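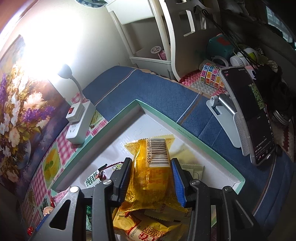 Omville Institute of Community Studies
Certificate in Home and Individual Support
Topic 13: Packaged food and personal items in the bedroom
Lecture notes, prepared by Jozef Van Beek

1. Scope of the topic

These notes accompany the second lecture on the private room. The first lecture dealt with linen, floor surfaces and access to the bed. The present topic covers snack foods kept in or near the bed, the small surfaces on which clients place lamps, toys and keepsakes, and the worker's obligations when asked to sort either. Students should have read pages 81 to 94 of the course reader before attending the tutorial.

The kitchen is treated separately in Topic 14. Medicines are outside the scope of both topics and must not be handled under the procedures set out below.

2. Mixed snack boxes

Many clients keep a cardboard box of individually wrapped cakes, biscuits and similar items. Such a box is commonly filled from several larger packs, so that the outer packaging, which carried the full ingredient list and storage directions, has already gone out with the recycling. The remaining information is whatever is printed on each wrapper, and this varies a great deal. One wrapped cake may give its product name in both English and Chinese, as with the yellow Swiss roll packet in the box used for this topic, while the item beside it may show text in one language only. A worker who cannot read a label should record that fact and refer the item to the client or a family member. Guessing the contents from the colour of the wrapper is not acceptable practice.

A barcode and the number printed with it identify a product for sale. They do not indicate when the food was made or when it should be eaten. Students confused these regularly in the February assessment and lost marks accordingly.

Sorting is carried out as follows:

Ask the client's permission and agree on where the box will be placed.
Clear a flat area and lay down a clean cloth or tray. A quilted bed cover is a poor working surface, as crumbs settle in the stitching.
Remove items singly. Do not tip the box.
Check each wrapper for splits, open seams and swelling.
Locate the date marking. Note whether it is a use-by or a best-before date.
Return sound items with the earliest date uppermost.
Set aside anything damaged, undated or unreadable, and discuss it with the client before disposal.

Loose sachets require particular care. A sachet found among cakes may be food, a drink powder or a moisture absorber from another pack. Where no legible marking establishes which it is, it is set aside.

The box itself should be inspected once empty. Shallow open boxes are convenient for the client, who can see the contents from the bed, and there is no requirement to replace them with lidded containers unless pests have been reported.

3. Lamps and power strips

Bedside lamps are frequently run from a power strip placed on a shelf or ledge beside the bed. The following points apply.

Food is kept off the power strip and clear of its switch. Fabric beneath the strip should lie flat and must never be folded over it. A gooseneck lamp is to be adjusted by its neck only, with the base steadied by the other hand, and directed away from the client's eyes. When labels are being read, the lamp may be brought closer with the client's agreement and should be returned to its former position afterwards.

4. Toys, ornaments and small objects

Number blocks, soft cubes, figures and baubles often share a surface with useful items such as lidded containers. The worker may be inclined to separate these by type. The client's own arrangement takes precedence. Dusting is done by lifting one object, wiping beneath it and setting it down again in the same place. Knitted mats are lifted only after everything on them has been moved.

Very small or round objects resting near the edge of a shelf may be moved back from the edge, and the client told. In households with children under three, they are reported to the supervisor on the same day.

Pictures hung above the bed are not to be straightened, taken down or cleaned with liquid.

5. Recording

Entries are made in the visit log before leaving the home. An entry states what was sorted, what was set aside, what was discarded and who agreed to it. The Moltau log sheet has a separate line for unreadable labels; students on placement at Callovville use the older Prins form and should enter these under Other.

6. Practical requirement

The sorting exercise counts towards the 120 placement hours. Each student completes the exercise twice, once under observation. Signed log sheets are due at the faculty office by 4 pm on 17th July. Extensions must be requested in writing.

Tutorial preparation

A client wishes to keep a cake that is past its best-before date but otherwise sound. Set out the worker's response and draft the corresponding log entry.

A client's daughter asks that all snacks be removed from the bedroom. The client has not been consulted. State who should be contacted and in what order.

Reading for next week: course reader, chapter on shared kitchens, sections 1 and 2.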